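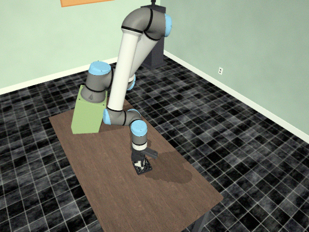 Wednesday, 20/12/2023. Tea is made, phone is on silent, thread incoming.

1/ Okay so I finished the draft. THE draft. The small-town novel I have been whining about on here since August is a complete thing with a last page, and I typed that last page at my sister's dining table while her kids argued over a board game two feet away. Not how I pictured it!

2/ For anyone new: the book is called Andalville (for now, my agent hates it) and it's about a ferry town where the ferry stops running. Three generations of one family, one bakery, a lot of letters that never got mailed. My mom calls it "the boat one."

3/ It's 48 chapters. It was 73 in the version I sent Dela Tsikata, who has read every single thing I've written since we met at a library workshop, and she sent back a message that just said "which of these are you attached to." I cried in a parking lot and then I started cutting.

4/ What went: the whole lighthouse plot. A cousin. A wedding (sorry to those who heard me read the wedding out loud at Woltico Books, you were so nice about it). The dog stayed. I got more mail about the dog than about any human being in my last novel, so the dog is staying forever.
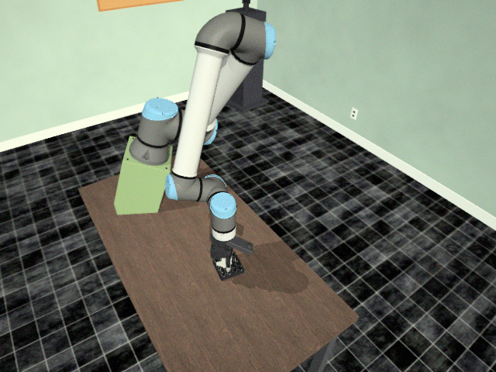 5/ My bakery chapters were the hardest to write, and I rewrote the opening one 9 times. I kept putting in flour, ovens, bread smells, all of it, and it read like a menu. What finally fixed it was giving the grandmother one long brown table and two pale green walls, same as these, and letting her stand there being angry at her son. Green walls do a lot for an angry woman. The bread comes in on the next page and by then you're hungry for it.

6/ People keep asking if the town is Bremesberg, where my grandparents lived. Sort of? The hill is from there. The harbor is made up. The nosy postmaster is my dad, and he knows, and he would like a bigger part.

7/ Somebody asked how I keep the letters straight when they're all out of order. Index cards. I tried a spreadsheet, and then I tried the fancy writing program that Vilgot Berge swears by, and I lost a whole weekend to picking fonts. So, index cards in a shoebox, with a rubber band around each decade.

8/ The 1950s band snapped last week and I'm still finding cards under the couch. If a letter from the aunt turns up in the wrong decade in the finished book, blame the couch.

9/ Things I listened to while writing: rain. Also one cello album on repeat until my husband asked, very gently, if there was a second cello album.

10/ Things I read while writing. I know some writers can't read fiction when they're drafting, but I get twitchy if I don't, so I went through a big stack. Two I'd press on all of you (both older, so try your library first):

- The Ljungberg Sisters by Torunn Solheim. Slow start, hang in there until the boarding house. I missed a train stop because of the boarding house. 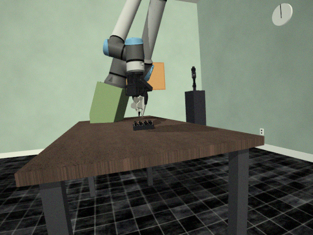
- Salt Year by Åsmund Lindholm. Short and sad and funny in about the proportions I like. My book club split right down the middle on the ending and we had to move on to pie.

11/ Speaking of book club, we're doing a holiday swap this year. Wrap a book you loved, write the first line on the outside, no title. Everybody picks by first line. Mine has been wrapped since Thanksgiving and I've told half of them what it is by accident.

12/ What happens now: the draft goes to my editor, Sølve Sjögren, after New Year's. Then I get a letter back with the nice paragraph first and the other pages after. I usually read the nice paragraph, go for a walk, and open the rest the next day with a snack.

13/ No, I don't have a pub date. No, I don't have a cover. Yes, I have opinions about the cover - please, please, no woman looking out to sea with her back to us. I have 2 of those already and the aunts can't tell them apart.

14/ I would love early readers from actual book clubs this time. Last time we only did it at the very end and the best question I got (why does nobody ever lock the bakery??) came too late to fix. If your group might be up for reading a messy printout in spring, reply here and tell me where you are and what you read last.

15/ And tell me if you hated it! I learn more from the hated ones. Dela's whole list of notes on the lighthouse was one word long.

16/ Going to go wrap presents and find the rest of the 1950s. Thank you for putting up with a year of me saying "nearly done."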